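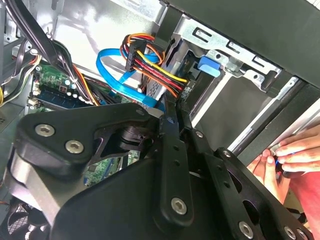 Dealer wants to keep my deposit on a used car — can they?

Posted in Buying and Selling

Jolline

I put a £100 holding deposit on a used hatchback at a dealer a fair way from me. The advert said full service history, one owner, 2 keys. I paid over the phone by debit card and they emailed me a receipt that says "deposit to reserve vehicle, 7 days". Nothing on it about refunds either way.

I went to see the car on the fourth day. The service book has a gap of three years in the middle and there was only one key. The salesman said the previous owner might have had the work done elsewhere and that a second key could be ordered at my cost. I said I didn't want the car and asked for my money back. He told me deposits are non-refundable and it was "standard across the trade".

I have the advert saved as a PDF and the receipt. I haven't signed anything. Is it worth arguing over, or should I put it down to experience? The car drove fine, for what it's worth, but I need the history for when I sell it on.

3 replies

Radu Stoica

Yes, argue it. The advert described the car as having a full history and two keys, and you put money down on the strength of that. If the description was wrong, the dealer is in a weak position, whatever he says about the trade. It would be different if the car was exactly as advertised and you had simply changed your mind, as then they may be able to keep some of it to cover their costs.

Write to them, don't ring. Email is fine. Keep it short:

1. The date you paid and the amount.
2. The wording of the advert, copied exactly, with your PDF attached.
3. What you found when you saw the car.
4. That you want the £100 returned to the same card, and by when. I would give them a fortnight.

If they refuse or don't reply, ask your bank about chargeback. It applies to debit cards, but there is a time limit, so don't leave it for months. Also look at the dealer's website and see whether they belong to a trade body. Most of those have a complaints process you can use for free.

One more thing — check whether the advert is still up and whether the wording has changed. If it has, save the new version as well.

Cemuldale

Had the same with a van. Never pay a deposit before you have seen it, simple as that. They gave mine back in the end after I kept on at them.

Midtbø

Agree with Radu on the email. As you paid by phone without visiting, you may also have cancellation rights under the distance selling rules, but it depends on whether you had agreed to buy the car or only to have it held. Your receipt says reserve, so I wouldn't lead with that. Citizens Advice can tell you which applies if you read them the wording.

Don't take up any offer to move the deposit to another car on the forecourt unless you want one of their cars.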